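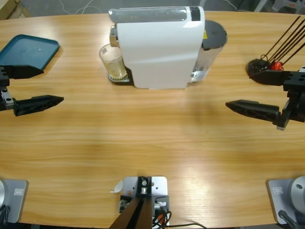
Chapitre 3 - Anisotropie du bois

3.1 Retrait
Le bois se rétracte sous le point de saturation des fibres. Le retrait tangentiel dépasse le retrait radial ; le retrait axial est négligé dans les calculs courants.

3.2 Éprouvettes
Section carrée de 20 mm, longueur 200 mm, fil parallèle à l'arête longue. Relever la masse avant et après étuvage. 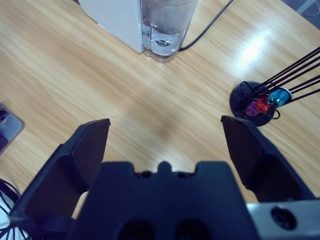 Fig. 3.1 - Plateau en bois clair, fil oblique.

3.3 Travail demandé
Calculer l'humidité H (%) de chaque éprouvette. Tableau à remettre à B. Doãn en mars.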